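Desk notes from Skellthorpe

Hello again, and thank you for all the replies to the February issue! So many of you wrote in about sore wrists that I've given the whole slot over to it this time.

I've been working from the back bedroom for 7 years now and for most of them I sat like a prawn. What changed things for me was a morning with Hanne Kárason, who came over to talk to our writing group and spent two hours telling us off (very kindly). Her main point was that we all sit still far too long – chair, desk and gadgets come a long way second.

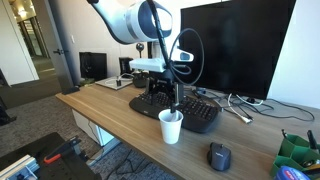
So I now get up whenever I finish a page, even if it's only to go and look at the bins. I've also dropped my chair a touch, which felt wrong for a week and then felt lovely. My shoulders have come down from round my ears and I managed 353 words yesterday before lunch without a single grumble, which for me is practically a novel.

The other thing she got me doing is drinking more water, and I do moan about it, but the headaches have eased off no end.
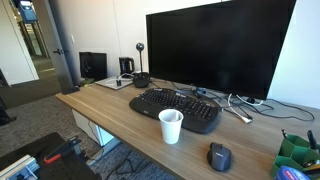 Keyboard, mouse and a paper cup on the desk.

If you've a stretch you swear by, do send it in – I'd love to print a few next time. Nothing that involves lying on the floor, please, the dog takes it as an invitation.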